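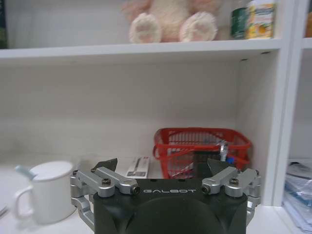
Perguntas frequentes - estantes brancas Morow

Como devo limpar os painéis?
Com um pano macio e um pouco de água com sabão neutro. Depois passe um pano seco. Não use esponja abrasiva, porque o branco é ligeiramente brilhante e os riscos ficam muito visíveis.

Apareceu uma pequena mancha escura debaixo de uma prateleira. É defeito?
Na maioria dos casos é sujidade e sai com uma borracha branca de escola. Se não sair, envie-nos uma fotografia junto com o número da encomenda.

Posso colocar peluches e brinquedos na prateleira de cima?
Sim, os peluches são leves e ficam bem ali. Os livros grandes e as caixas pesadas preferimos nos compartimentos de baixo. Se há crianças pequenas em casa, a estante deve estar fixada à parede.

É possível retirar o divisor vertical?
Não. O divisor suporta as prateleiras e deve ficar no seu lugar. Quem deseja um espaço mais largo pode escolher o modelo Staris, que tem uma só coluna.

Quanto custa a entrega?
Para encomendas de mais de 770 euros a entrega é gratuita. Para as outras são 40 euros, com transporte até à porta do prédio - a subida ao andar combina-se à parte.

Vendem prateleiras separadas?
Sim, em branco, com 4 suportes incluídos. Indique por favor o modelo, pois as medidas da Morow e da Staris não são iguais.

A quem escrevo se falta uma peça?
Ao Wim Verbruggen, do apoio ao cliente da Prunano. Ele responde em português, mas às vezes demora um dia.

Última revisão: 19 de setembro de 2025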